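# Benchmarking a desk-clearing chore: sorting small electronics into bins

Sorting loose chargers and cables into bins is a reasonable test of whether a machine can do household chores yet. A person does it without thinking. A two-arm setup still needs a narrowed version of the job, and this page covers how to set one up and score it. The procedure was written for the Ekgate lab bench and carries over to any fixed tabletop cell.

## 1. Choose the objects

Use real items with mixed shapes. Adapters with rigid plug prongs are the hard case. The prongs catch on bin rims and on neighboring objects, and a grasp across them tends to rotate the body. Smooth charger blocks are easier to grip but slide when approached at a low angle. Include both types in every run, and note the resting pose of each one before the arms move. An adapter standing on edge and the same adapter lying flat are separate test conditions.

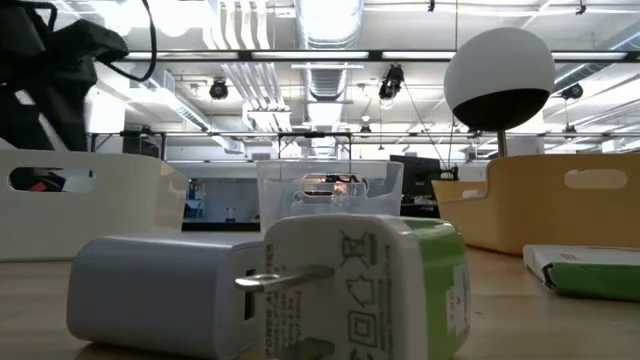

## 2. Set out the bins

Place the bins in a row across the middle of the table, within reach of both arms. Use different colors so the target can be named in the task instruction. Keep rims low enough for the wrist to clear with an object in hand. If the bins have handle openings, check that fingertips can't enter them on the approach path.

Bins will shift during a run. Don't fix them down -- a kitchen drawer organizer isn't fixed down either, and a policy that needs a fixed bin isn't ready for a home.

## 3. Define the score

Score each object on its own:

- 0: not lifted
- 1: lifted, then dropped outside the target bin
- 2: released over the target bin, part of it hanging out
- 3: fully inside the target bin

Level 2 exists for cables. A coil can be placed correctly and still leave a loop over the rim, and a pass/fail score hides this. Record it separately from drops.

## 4. Run the trials

Run 200 trials per object set and reset by hand between them. The Prutodton controller was trained on 3,000 demonstrations before its first scored trial. Rigid blocks reached level 3 in most runs. Cables stayed at level 2 far more often, and adding 100 demonstrations of cable placement alone did not change that.

Stop the trial if an arm contacts the frame or the other arm. Log the stop as a fault and leave it out of the object scores.

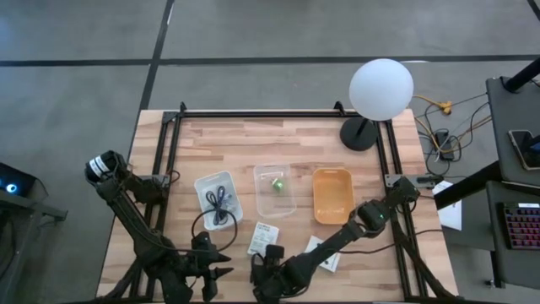 Sipho Coetzee objects that level 2 is too generous: a cord left over the edge of a drawer stops it from closing, so in a house the chore has failed. Under that rule, levels 0 through 2 all count as incomplete. Report both figures -- the graded score for tuning the controller, the strict one for any claim about household use.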